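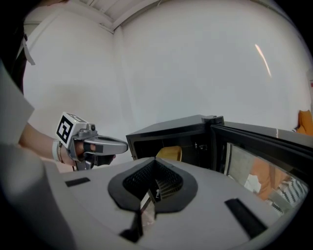
The rain had stopped by the seventh inning, and you could hear every one of the 3649 people packed into the ground at Sendley. I have watched a lot of baseball in smaller places than this, and I can't remember a crowd so loud for a single at-bat!

Titilayo Onuoha had struck out twice already. She came up with 2 on and two out, her side trailing Plilto by a run, and took the first pitch so calmly you'd have thought she was waiting for a bus. The second was a slider that stayed up. She hit it over the wall in left centre, past the Ogbonna scoreboard, and it was still climbing when the left fielder gave up on it.

We use cookies to improve your visit. By carrying on you accept our cookie policy. OK
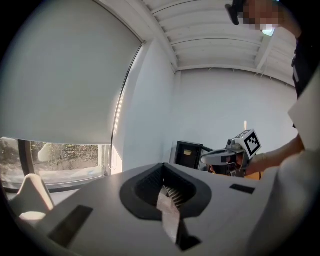 It was her first home run since November, when she broke a bone in her hand playing winter ball at Grukeo. She spent the months after that hitting off a tee in her uncle's garage, roughly 200 swings a day once the cast was off, and her new stance is lovely to watch - open, loose, the bat held nice and high.

Plilto got a runner to third in the ninth, and then a soft fly ball settled into Onuoha's glove in right. She threw it straight into the stands.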